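Manipulation Software Engineer (Grasp Planning and Perception)
Fander - full time, on site, start in December

Fander writes the control and perception software for small-item handling. The work centers on household goods: soap boxes, bottles and other packaged items on a tabletop with an open box. The position is in the planning team, led by Léonie Pons.
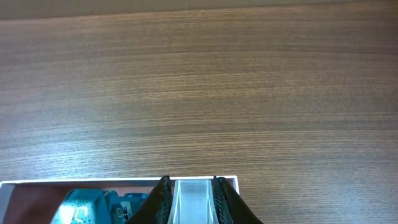
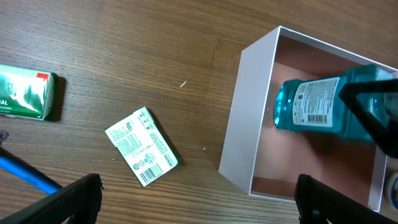
Wrist camera views, tabletop cell with open box.

What you will work on

Adik, our grasp planner. It takes wrist images and joint state and returns ranked grasp candidates at 50 Hz. The current version is C++ with Python bindings. You will own the candidate scoring and the collision checks against box walls.

Perception for translucent plastic and glossy print. Depth is unreliable on both, and the segmentation model still merges adjacent items of similar color. The internal test set holds 1179 labeled wrist images, 322 of them marked as failures. Reducing that second number is the first task of the job.

Disuvance, our replay and logging tool. It aligns camera streams, gripper state and planner output on one clock. It needs a better query layer and a maintainer - at present it has neither.

Required

Three years or more of C++ on a real-time or near real-time system
Working knowledge of rigid body transforms, camera calibration and hand-eye calibration
Experience training and deploying a segmentation or pose model
Ability to read someone else's log and find the fault in it

Useful

Motion planning in tight spaces
Two-arm coordination
CI for code that depends on hardware

The role does not include mechanical design. Gripper hardware and fingertips are handled by a separate group under Adel Erraji, with whom you will agree on interfaces and release dates.

How to apply

Send a resume and one page on a planning or perception bug you fixed, including how you confirmed the fix. Code samples are optional. Quote reference 1999 in the subject line. The process is one call, one paid half-day exercise on recorded data, and one visit to the Chauvin lab. Applications without the one-page note will not be reviewed.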